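October, a little after 10 at night

Spent the evening sorting alphabet blocks, which is what I have instead of a social life. The plan had been to wipe down the table, put everything in the bin and read. Then I made the mistake of wondering whether the set could spell anything decent, and that was the reading gone.

The blocks came to me from Prys Rowlands, who was clearing out the closet under his stairs and decided that my nieces needed them. My nieces are coming for the long weekend. One of them can spell her own name and the other mostly eats hers, so he may have been half right. He also tried to give me a fondue set. I was firm about the fondue set.

I got the big table cleared first. It's a good brown table when there's nothing on it, and I forget that for months at a time, the way you forget you have a nice coat. Tonight it had the mail, the electric bill, a Halero catalog I never asked for and a mug I'd been accusing the dishwasher of stealing. All of that went on the chair. The chair is next month's problem.

Then I tipped out the blocks, and they did what blocks do, which is go everywhere except where you're looking. Two piles, more or less. I told myself one was vowels and the other was the rest, and kept that up for five minutes before I found an A in with the wrong crowd and gave up on government.

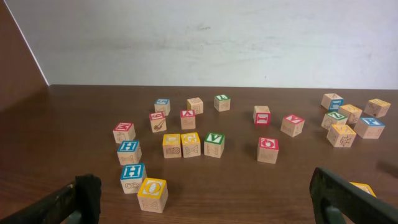

My first real attempt was HALLS, and I couldn't find a second L I believed in. I settled for HAM. It's a perfectly good word. I sat there feeling pleased with HAM for longer than a grown person should, and then went looking for something with more dignity and came up with nothing but more ways to say ham.

The borders annoy me. Red, blue, green, yellow, and no rule I can work out for which letter gets which. I had a theory that A and M were red on purpose, as if somebody at the factory had thought about it, and then a 9 turned up in red too and the theory had to go lie down. The little pictures are no help either. You'd expect an apple on the A and so on down the line. One of them looks to me like a rake. I've been through the alphabet twice and I don't know who teaches a child to count to 9 with a rake, but I'd have paid more attention in that class.

I called Prys to ask if there had been a leaflet. He said there had been a box, and the box had said Wistimus on it, and the box was now at the dump. Then he asked if I'd thought any more about the fondue set.

Made toast. Came back and built a tower, got three up and a fourth on crooked, and heard myself say "steady" out loud to a piece of wood. Took it down before it could embarrass either of us.

There are gray smudges on the wall behind the table that I've been meaning to scrub since summer. Looked at them for a while tonight. Decided the girls will add to them anyway and it makes more sense to do the whole lot after.

Need to get: milk, the round crackers, something to put the blocks in that has a lid. Bed.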